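Packing mixed small goods: speaker notes
Sipho Jacobs, Kundbridge
Jan 22, 2020

Slide 1. Title
Introduce self. Thirty minutes, questions at the end. Handout is at the back of the room. The subject is small mixed goods: toys, cloths, sponges, handheld electronics, anything that arrives at the packing table without its own carton. Glass and liquids are covered in the February session.

Slide 2. Where the numbers come from
Returns desk at the Worton site. 387 cartons opened and logged. In 86 of them at least one item had moved far enough to touch a carton wall it was not packed against. State the definition slowly, people always ask. Damage was logged separately and is not on this slide.

Slide 3. Sort before you choose a box
Sort by how the item behaves under load. Soft goods compress and recover. Blocks and other hard small items do not compress and will dent whatever is next to them. Screens go in a class of their own. Do not sort by size at this stage. Size matters when the carton is picked, and by then the classes are fixed.

Slide 4. Order of loading
Hard and heavy on the base. Screens on edge, between two soft layers, never face to face with a hard item. Plush and cloth last, in the gaps. A folded cloth fills a gap predictably. A bunched one leaves a void in the middle and settles in transit. Mention the Grustard trial: same goods, same carton, cloths folded against cloths bunched. Folded cartons were quieter on the shake test. Do not quote a percentage, the sample was small.

Slide 5. Sponges
Short slide. A dry household sponge is a usable corner block. A damp one is not. Check before it goes in. Move on.

Slide 6. Tape
Center seam first, then carry the strip down the front face. Worton uses an overhang of 2 inches as the minimum. Clear tape is acceptable if the carton is clean. Press it down with the flat of the hand, working from the middle out. Creased lower edges are where cartons are usually gripped and dragged; a crease alone is cosmetic, a split is a reject.
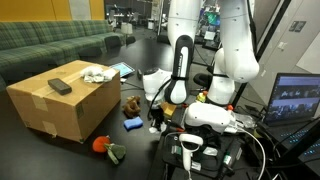
Slide 7. The lid is not a shelf
Small items placed on a closed carton get left behind when the carton moves. At Worton the loose-item bin was mostly erasers, phones and cloths. Rule at the Alemayehu depot: lid clear before the label goes on. Label on a flat face, away from the tape. Read the label back against the packing list.

Slide 8. Clearing the table
Anything still on the table after sealing is either stock, tools or trash. Decide which before opening the next carton. Cables go back to the tray, coiled. If an item cannot be placed, reopen the carton and check the list. Cost of reopening is one strip of tape.

Slide 9. What we have not tested
Cartons stored over a summer. Paper tape. Runs above 1000 cartons. If asked about double-wall board, refer to the handout, second page.

Slide 10. Questions
Repeat each question for the back row. If time is short, skip slide 5.

Contact: Kundbridge Packing Group | © 2020 Kundbridge | Back to top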